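Equipment for the January order: gallery

Thursday, December 23, 2021

Before the January order goes in, everyone at Parkport who has a say in the spending was asked to look at the two-arm cell and say what they would buy more of, what they would replace and what can wait. These are the pages that came out of it. The Sestirside and Fladura sites are on the same order, so anything agreed will be bought three times. Prices are with Oriana Lucero and are not repeated on this page. 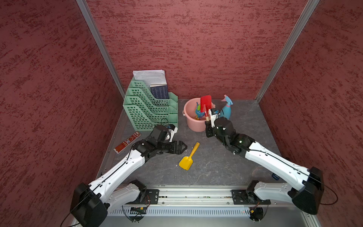
The order is built around complete cells and their spares. Last year we bought arms first and mounts later, and Fladura waited 17 days for rail and plates with the arms still in their boxes. This time a cell is one line on the form: two arms, two grippers, two mounting plates, front rail, wall panels and cabling. Both arms bolt to the same rail at the front, so a new rail has to be ordered at full width and can't be made up from offcuts. The toy shovel held over the pink bucket is typical of the tidying work we plan for, with long thin handles and light loads, and the present grippers are rated well beyond that. Domingo Maldonado asked for a stronger model. That has been left out for now and the money moved to spare fingers and cables.

Small items come under a separate heading. Buckets, file organisers, spray bottles, spades and the like are bought locally by each site from a yearly allowance of 300 per cell. Please keep the receipts. Mixed colours and shapes are preferred, and there is no need for the three sites to match.

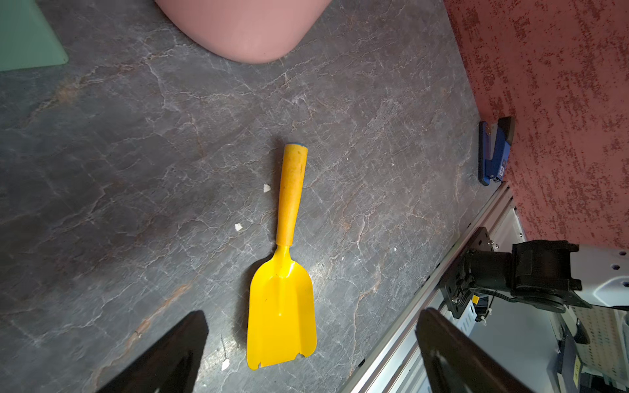 Parkport Handling Group, Equipment and Planning

Working at close range, with a yellow trowel between the gripper fingers. The blade has small notches along its lower edge. Chipped toys stay in use and do not need to go on the replacement list unless there is a sharp edge.

Fingers are the part we want most of. The request is for 60 pairs across the three sites, held in the Cabral store and sent out as needed. Violeta Ibarra has the drawing numbers. Wrist cameras are budgeted at one spare per cell.

Still to be settled: whether floor panels are replaced every year or only when marked, and who pays carriage between Cabral and Fladura. Eusebio Carretero is getting a second quote for the panels. Chaiwat Pongsiri will take changes to the list until the first Friday in January, by email, with the site name in the subject line.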